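Section 5. Workspace Rules for Countertop Manipulation Cells

Idirum Technical Publications, August

5.1 Scope

This section applies to any Dadero arm installed over a kitchen counter, pantry shelf or similar household surface. It covers workspace limits, object clearance, cable routing and checks before each run. It does not cover mobile bases. Floor-mounted units follow Section 6.

The rules apply to supervised and unsupervised runs alike. Where a site rule is stricter than this section, follow the site rule. Where it is less strict, follow this section and record the difference in the cell log.

5.2 Before you start

You will need the cell log, the printed counter plan, a steel rule and the Salehi teach pendant with firmware 2432 or later. Earlier firmware does not store the soft-limit checksum and must not be used for unsupervised runs.

CAUTION: The arm can move when the pendant is connected. Set the mode switch to HOLD before you plug in the pendant.

5.3 Setting the workspace limits

1. Set the mode switch to HOLD and connect the pendant. Wait for the ready tone.

2. Open Limits > Surface. Enter the counter height as measured at the front edge and again at the back edge. If the two values differ, enter the higher one.

3. Move the gripper by hand to each corner of the permitted area and press MARK. Keep the fingers closed while marking. Open fingers extend past the marked point and will give a false corner.

4. Set the ceiling height. The default is 187 mm above the tallest fixed item on the counter plan. Do not lower it to shorten travel time.

5. Press STORE. The pendant shows a checksum. Write it in the cell log.

6. Set the mode switch to SLOW and run the boundary test once in each direction. Keep one hand on the stop button.

NOTE: If the boundary test halts early, the cause is most often an object that was moved after the corners were marked. Clear the object and repeat the test from step 6. Marking new corners around the object is not permitted.

5.4 Fixed items and movable items

Every item inside the limits is classed as fixed or movable. Fixed items are entered on the counter plan with their outer dimensions, including handles and knobs. Movable items are entered by type only. An item that is plugged in is always fixed, even if a person could easily lift it.

Drawers, lids and doors are entered twice, once closed and once fully open. If the task requires only one of the two positions, lock the other out in the task file. A drawer that can drift open under its own weight must be latched before a run.

Glass and ceramic items are permitted inside the limits under these conditions:

a. The item stands on a level surface and does not overlap the front edge of the counter.

b. The task file sets the grip force for that item by name. The general force setting is not accepted.

c. The release height is 5 mm or less.

CAUTION: Do not permit knives, open liquids or lit burners inside the limits. The arm has no means of detecting heat.

5.5 Crowded counters

Household counters are seldom clear, and a cell that has only been checked on a bare surface has not been checked for use. The Utetby acceptance procedure therefore requires at least one run with the counter stocked as it will be in service.

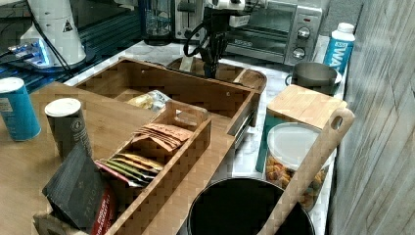
Approach clearance is judged at the point where the fingers meet the target, with everything near that point left in place. It is measured from the widest part of the gripper, including the bracket and any cable that hangs free of it. A cable loop such as the one curling out to the left of the gripper counts toward the width. With the fingers down at a shallow bowl and a toaster oven standing behind, the mount and the loop must be checked against the oven as well as the fingers against the rim. Check the approach in SLOW mode before the full-speed run, and check the retreat separately. The retreat path can differ from the approach when the grip is offset.

Long-handled utensils need their own entry. Enter the handle at its full length and in the direction it rests, and treat the whole length as occupied. If the handle crosses another item, both items are out of bounds until the utensil has been moved.

5.6 Cable routing

1. Fix the cable to the bracket at 2 points.

2. Leave enough slack for full wrist rotation, and no more than the loop gauge allows.

3. Rotate the wrist through its full range in SLOW mode. Watch the loop at both end stops.

4. If the loop touches any fixed item, shorten it and repeat step 3.

NOTE: Tape is acceptable for a trial fitting – it is not acceptable for a logged run.

5.7 Checks before each run

Compare the stored checksum with the cell log. Confirm that each fixed item is where the counter plan shows it. Press the stop button once and confirm that the brakes engage. Reset, wait for the ready tone and start the task.

If the cell has been left unattended for more than 2 hours, repeat the boundary test before the next run. Enter the result in the log even when the test passes.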